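Back to the table

I have had three tables in the back room since we moved to Trindden, and none of them was any good for working on. The first was a folding thing that wobbled. The second was a door on trestles, fine until you leaned on one end. The third was a kitchen table from the Plollevine clearance shop, with a groove down the middle where the leaf went in, and everything small rolled into the groove and stayed there.

In November I gave up and bought a plain white top from Bachmann, the ones out past the bypass. It is 26 mm thick and cost more than I meant to spend, but it is flat, and flat was the main requirement. They cut it to length while I waited. I carried it home on the roof with two straps and drove at a speed that annoyed everyone behind me.

Most of what I do in there is small stuff. Sorting offcuts, gluing, sanding little blocks, fixing toys and drawer handles. I keep the offcuts by length in shoeboxes, and anything shorter than my thumb goes in the stove basket. I used to keep everything and it got silly. There must have been nearly 400 bits of wood in there at one point, and I could never find the one I wanted.

A pale surface has good and bad sides. The good side is that you can see what is on it. A dropped panel pin shows up at once, and so does sawdust, so I sweep up more often than I did. The bad side is glue. I wipe it straight off with a damp cloth, and if I miss a bit I leave it until it has gone hard and lift it with an old plastic card. I tried a scraper on the underside first and it left a scratch, so the scraper stays in the drawer.

The light took longer to get right than the table did. There is one fitting overhead and anything between it and the table throws a big grey shadow, usually over the bit I am trying to look at. I bought a 1000 lumen Lasteo lamp with a clamp and put it on the shelf to the left, which helped a bit.

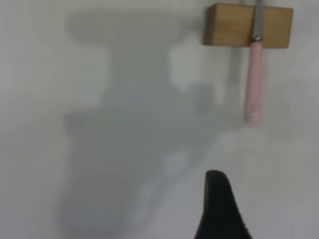

I have since gone down to a weaker bulb in the overhead one. It makes the shadows softer and I don't squint as much. For close work I still turn the clamp lamp on, and in the afternoon I can often do without either until four or so.

Next job is the shelf itself, which sags. I have a length of 16 mm dowel and some decent brackets put by for it, and I want to move the whole thing up a hand's width so the longer boxes fit underneath. The old kitchen table is in the shed with paint tins on it, and can stay there.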